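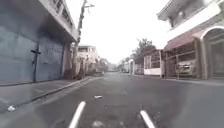 Speaker notes, session 2: surface condition and frontage survey, narrow streets

Slide 1. Scope
Asphalt carriageways with buildings close on both sides. Main roads and the Clodby bypass are out of scope. Say early that traffic counts are handled in the afternoon session.

Slide 2. Cross-section
Work from the building line inward: frontage, sidewalk, curb, lane. Record each as a separate line on the Idgate form. A raised curb gets its own entry even where it runs unbroken for the whole block. Sidewalk material goes in column 4, condition in column 5. Do not merge them.

Slide 3. Surface
Patchy texture is logged as texture, not as damage. Faint light streaks: note position in the lane, no severity score. Rough spots are scored only if wider than 15 cm. Dark gray asphalt under an overcast sky can look wet when it is dry, so the moisture box stays blank unless checked by hand. (Pause. This one always gets a question.)

Slide 4. Litter
One entry per item, with location: lane, curb or sidewalk. Small white scraps are entered as "paper or plastic, unconfirmed" until someone picks them up. Mid-lane items go first.

Slide 5. Frontages
Roll-up shutters: record open or closed, color, staining. A closed shutter does not mean a vacant unit. Poles or brackets in front of a shutter are obstructions if they stand on the sidewalk, fittings if they are fixed to the building. Overhanging balconies are measured from the underside to the sidewalk.

Slide 6. Utility poles
Measure the clear width between pole and building line. Minimum in the Zirnero guide is 80 cm. Anything under goes to the access list the same day.

Slide 7. Results to date
33 blocks complete. The Hầu section is still missing its right-hand frontages; give the reason only if asked. Form revision due in October.

Skip slide 8 if running late. Leave the form on screen for questions.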